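Firkeck Issues Revised Cord and Block Packing Guide for Pretitz Small-Parts Kits

For release in December

Firkeck has issued a revised packing guide for the Pretitz line of small-parts kits. The guide runs to 161 pages and replaces the version in use at the Buzatu packing hall. It covers cords, wood blocks, protective film and the cartons in which they ship.

Cords are now laid out next to an open cardboard box on a green cloth-covered surface marked with yellow crosses. Twisted cords are straightened, coiled flat and tied at 2 points before boxing.
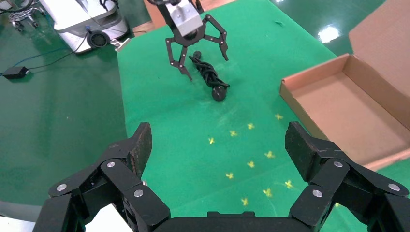
Finis asked whether existing stock would have to be opened and repacked, adding that the older coils had traveled well enough and that the ties would slow down the first shift. Firkeck has confirmed that sealed cartons will ship as they are. The revised procedure applies only to kits packed after the guide takes effect.

Wood blocks are handled in a separate step. Each block is stood on end and checked for splits in the end grain and for splinters along the sides. Blocks that pass are packed below the cord, with the longest side parallel to the carton wall. Clear plastic film is kept at the edge of the table and cut to length as needed.

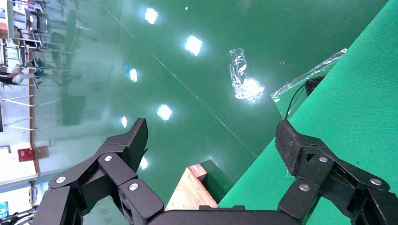 Buzatu

The block step adds 10 seconds per kit. The parts list has been renumbered and now contains 473 entries, with cords and blocks in separate sections. Carton sizes and label positions are unchanged.

Printed copies of the guide are available from the Pretitz order desk. Requests should state the kit number and the carton size.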